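The Blue Cloth

Simin Parsa came to Fasora in May with one suitcase and a letter from her old laundry. In that laundry she had folded towels for many years. Now she was paid to watch two yellow arms try to do the same.

"Do not help them," said Babak Nikzad on the first morning. "Only write what they do."

She wrote. Attempt 686, the corner slipped. Attempt 687, the arms folded the cloth, but one side was longer. In the evening her own hands moved a little on her knees, as if they were correcting it.

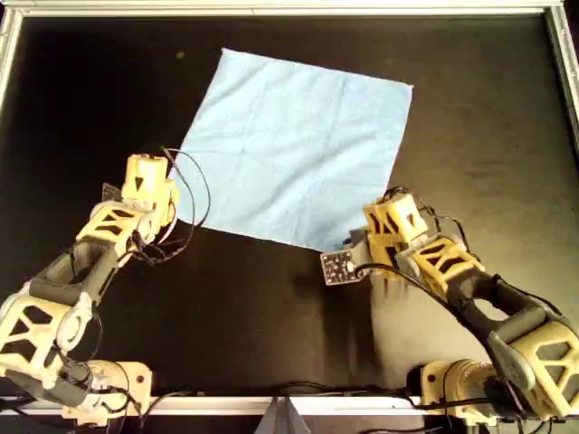 Can a machine fold the laundry of a family yet? It can fold one flat towel on a good day, but a full basket of mixed clothes is still too difficult for it.

Simin heard Babak give this answer to the visitors from Vasseur, and she saw that they were disappointed. One of them asked her how long she needed for a towel.

"Three seconds," she said. "But my mother was faster."

After they left, Babak put a new page in front of her. At the top he had written: What do your fingers feel before you fold?

She held the pen for a long time. Then she asked him for a towel.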